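Success rate is the wrong headline for cloth folding

The Kasten paper reports that a policy trained on 1000 demonstrations folds a T-shirt in 863 of 1000 trials. I do not dispute the count. My objection is to what was counted. A trial passed if the final outline fell inside a template, and the template says nothing about how the cloth got there or how many regrasps it took.

Hanan Awwad's group at Zinedbridge rescored the published rollouts by stage: locate, grasp, lift, place. Most of the lost trials fail at the grasp, when the fingers close on one layer where two were needed, or on the sheet underneath. A later stage can sometimes hide the error, and the outline test then passes it.

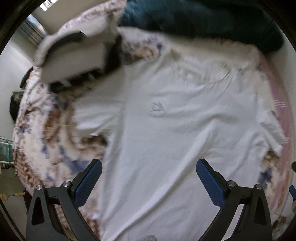 Demonstrations recorded with hand-held grippers in ordinary bedrooms make this worse for the metric and better for the policy. A white shirt on a pale printed sheet has a weak edge, and a fold across the chest can look much like a hem. Bench data on a plain mat, such as the Civeck set, contains few such cases. A policy trained only on the bench scores well on the bench, and the outline test gives no warning of what it has not learned.

I would ask for two changes. First, report the grasp stage separately, with layer count checked by hand on a sample of trials. Second, hold out whole homes instead of single episodes. The Sivham split does this with 8 homes for training and 4 for testing. It is small, and the spread between homes is wide, but the spread is the quantity a reader needs. Publishing it costs one extra column in the results table.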